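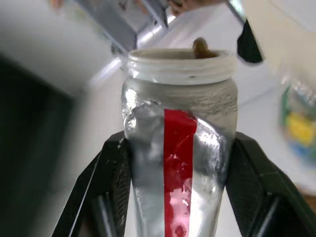 The jar with the red stripe, during the filling demonstration.

I went along to the Jakia open day expecting to be annoyed, and I was only partly annoyed, so I suppose I should write it up fairly.

For those who don't follow this sort of thing, Jakia is a small outfit that wants to put two-armed robots on packing benches. The benches they have in mind are the ones where a person stands all day putting bits into tubs. I spent eleven years running a shop with a packing room behind it, so I have views. Eirlys Harries, who used to work for me and now packs for a seed company, came too. She has stronger views than I do.

The invitation promised "a full working demonstration of flexible handling". I have learned to read the word "flexible" in these things the way I read "compact" in a flat advert. What we got was a series of short jobs at a table by the window, with Arwel Eynon doing the talking and Faisal Minhas at the laptop doing the worrying. I liked Faisal. He winced at the right moments.

The first job was the jar. The gripper holds it upright with the lid off and somebody tips small brown pieces in at the top. Arwel called this "collaborative filling". Eirlys said, quite loudly, that it was called holding a jar, and that she had a clamp at work that did it for free. He took it well. His answer was that a clamp can't then go and put the jar down somewhere else, and fine, that's true, but I'd have liked to see more of the somewhere else.

I will say the grip itself impressed me. An open jar is an awkward thing to hold when someone is dropping stuff into it from above. Squeeze a thin one too hard and the mouth goes out of shape, and then the lid won't thread. I asked how it knows how hard to press and got a decent, plain answer: they set it by hand for each container and write it down. So if you change your supplier, somebody has to set it again. That went in my notebook. It wasn't in the brochure.

The brochure, while I'm on the subject, says the system has been through 800 practice runs. I asked Faisal what counted as a run. He said a run was a run, finished or not. I asked how many finished. He looked at Arwel, and Arwel told me that 525 had been "clean". I did the sum on the back of the brochure and showed it to Eirlys, who said that if she spoiled that many orders she would be asked to go home.

After the tea (good tea, and proper biscuits) we had the part with both arms.
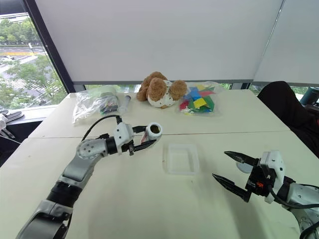 The idea was that one arm takes a small white cup and the other deals with the clear tray, and between them they sort out what goes where. My trouble with all of it was the amount of room. The table is white, it is very nearly bare where the arms are working, and everything else has been pushed to the back. My old packing bench never looked like that in its life. There was tape on it, and a stapler, and somebody's sandwich, and the thing you actually needed was always under the thing you didn't. I asked whether we could put a few more objects in the way. Arwel said that was "on the roadmap". Rhydian Mostyn, a lecturer standing next to me who plainly knew far more than I did, asked the same question in longer words and got the same reply.

The blinds bothered me as well. I asked what happens in strong sun and Faisal said, very fairly, that shiny things and clear things are harder for the cameras when the light keeps changing. Well, my packing room faced south and half of what we sold came in clear tubs.

Then there's the money. They wouldn't give a purchase price, but there is a rental scheme, and the figure on the sheet was 699 a week with setting-up on top. I can see a firm paying that if the thing runs through the night without a minder. On the day it had two minders, both clever, and I doubt either of them comes with the rental.

Eirlys was kinder than me on the way home. She said she'd happily hand over the jar part of her job, as it hurts her wrists, and that if the arms could do only that, slowly, while she did the fiddly part beside them, she would put up with the noise. I hadn't thought of it that way round. I still wouldn't rent one.

They are doing another open day once they've moved to the bigger unit at Eltent. I've put my name down and asked if I can bring my own tubs. Faisal said yes. Arwel said he'd get back to me.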